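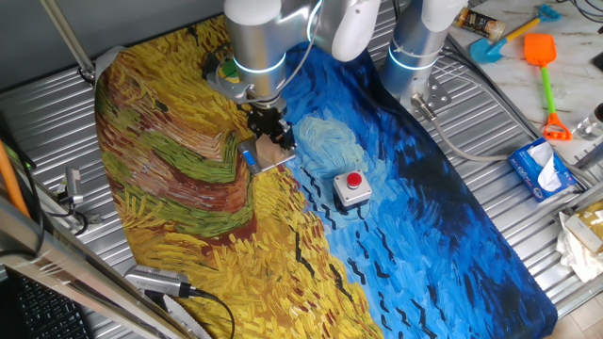
The Plorel is a wood and fabric glider, and most of what goes wrong with one starts with moisture or with glue. This checklist covers the winter inspection as we do it at Lakemlow, with the comments entered this February. Have trays ready for the small parts before any fitting comes off. A corrugated metal bench top with a printed cloth over it, like the wheatfield-and-crows mat, is easier on varnished parts than bare metal, but a washer can disappear among all those yellow and blue strokes, so the trays still get used. Label each tray with the station it came from.

**Aircraft:** Plorel, single seat, built by Preltus
**Hours at inspection:** 1,703
**Launches since last inspection:** 133
**Inspected by:** Khổng

Marks used: [x] done and acceptable, [ ] open, see comment.

## 1. Paperwork

- [x] Logbook totals agree with flight sheets
- [x] Weight and balance sheet present and legible
- [x] Preltus service letters checked against logbook entries
- [ ] Cockpit placards match the flight manual

*Comment:* The aerotow speed placard has faded and can't be read from the seat with the canopy closed. New one ordered. Don't fly it with the old one.

## 2. Fuselage, outside

- [x] Plywood skin tapped from nose to fin
- [x] Skid and rubber blocks
- [x] Wheel, tire, axle and brake cable
- [x] Static ports clear on both sides
- [ ] Drain holes open

*Comment:* The aft drain hole was blocked with paint and dirt. Opened with a toothpick, not a drill. Skin around the hole sounds solid when tapped and there is no dark staining inside as far as the mirror reaches. Left open so it gets looked at again before rigging.

*Comment:* Skid rubber has small cracks on the outer faces. They close up under load and don't reach the bolt holes. Acceptable for this season. Replace next winter whatever they look like.

## 3. Fuselage, inside

- [x] Seat pan removed and floor vacuumed
- [x] Main frames and glue blocks, by lamp and mirror
- [x] Control rods and bellcranks, full travel
- [x] Rudder cables, full length, cloth pulled along each one
- [x] Pedal adjuster locks in every position
- [x] Harness webbing, stitching and anchor bolts

*Comment:* Found under the seat pan: a pencil, a coin and a good deal of dry grass. The pencil was lying close to the elevator rod. Anyone who flies with a pencil should tie it to something.

*Comment:* The glue line at the lower edge of the main frame has an old repair on the left side. It is recorded in the logbook. No change from last year's sketch.
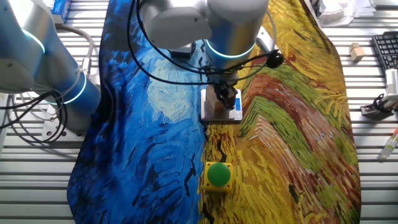 ## 4. Wings

- [x] Spar roots and fittings cleaned and examined with a magnifier
- [x] Main pins measured
- [x] Leading edge ply, top and bottom
- [x] Ribs behind the spar, felt through the fabric
- [x] Airbrake boxes dry and free of debris
- [ ] Airbrake paddles close flush
- [x] Aileron hinges, play within limits

*Comment:* Right airbrake stands slightly proud at the outboard end when closed and locked. The overcenter lock works and the force at the lever is normal. Adjust the cap, not the pushrod. Somebody has been at the pushrod before, judging by the paint on the locknut, and both sides were put back to the settings in the Preltus manual.

*Comment:* Two ribs near the right tip have had the fabric stitching renewed at some time. The work is neat. There is no entry for it, so an entry has now been made under this inspection saying it was found and accepted.

## 5. Tail

- [x] Tailplane attachment bolt and safety pin
- [x] Elevator hinges
- [x] Rudder hinges, top and bottom
- [x] Trim tab moves freely and holds where it's set
- [x] Fin post, by lamp through the inspection hole

*Comment:* Bottom rudder hinge was dry. Cleaned and greased. Wipe off the extra grease or it will collect sand on the first windy day.

## 6. Fabric and finish

- [x] Thumb test on upper surfaces
- [x] Tapes and edges down
- [ ] Cracks in the finish mapped and compared with last year
- [x] Repairs weighed and recorded

*Comment:* The left wing has fine cracks in the finish over the spar cap. They run in the paint and not in the fabric, but the map from last year is missing from the folder. A new map has been drawn. Until there is something to compare it with, look at this area at each daily inspection.

*Comment:* Anything added behind the hinge line is weighed first. This includes patches, tape and filler. For patches and other light pieces a flat kitchen scale is good enough, as long as it's level and reads zero before each use. The weight goes in the folder on the same line as the repair. 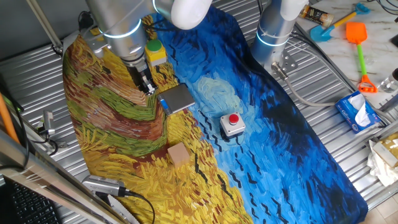
*Digital kitchen scale on the painted-print mat, display at the front edge.*

If a control surface has been recovered or painted all over, the weight of the patch isn't enough. The whole surface comes off and its balance is checked by the method in the manual. That wasn't needed this year.

## 7. Release hook and launch equipment

- [x] Hook releases under load, nose and belly
- [x] Back release works by itself at the correct angle
- [x] Release cable, handle and spring return
- [ ] Hook due for overhaul

*Comment:* The belly hook has 900 launches on it since overhaul. It passes every test here and the spring is within limits. It goes out for overhaul at the end of the season, and the date should be put on the hangar board so it isn't forgotten.

## 8. Instruments and cockpit

- [x] Airspeed indicator leak check
- [x] Altimeter against field elevation
- [x] Variometer tubing, no hard or split ends
- [x] Battery strapped down, fuse correct
- [x] Canopy hinges, latch and emergency jettison
- [x] Loose ballast brackets tight

*Comment:* Variometer tubing replaced behind the panel. The old tube had gone stiff at the flask end. The airspeed indicator sticks a little when first tapped and then reads correctly. Noted only.
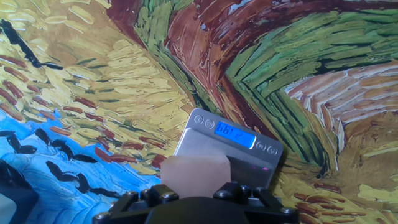

**Does the glider need a new weight and balance after a small fabric patch?**

A small patch is recorded by weight and position, and the existing sheet stays in force while the running total is inside the limit in the manual. Once the total goes over, the glider has to be weighed again.

## 9. Before the first flight

- [ ] Open items above closed and initialed
- [ ] Rigged by 2 people, with pins and safeties read out loud
- [ ] Positive control check, every surface
- [ ] Tool check: every tool back on its hook
- [ ] Trays empty

*Comment:* Rigging is planned once the placard has arrived. Look at the aft drain hole again before the wings go on, as the trailer will be in the way afterward. The cover for the right wing is torn at the root end and is to be mended before the glider is left out overnight.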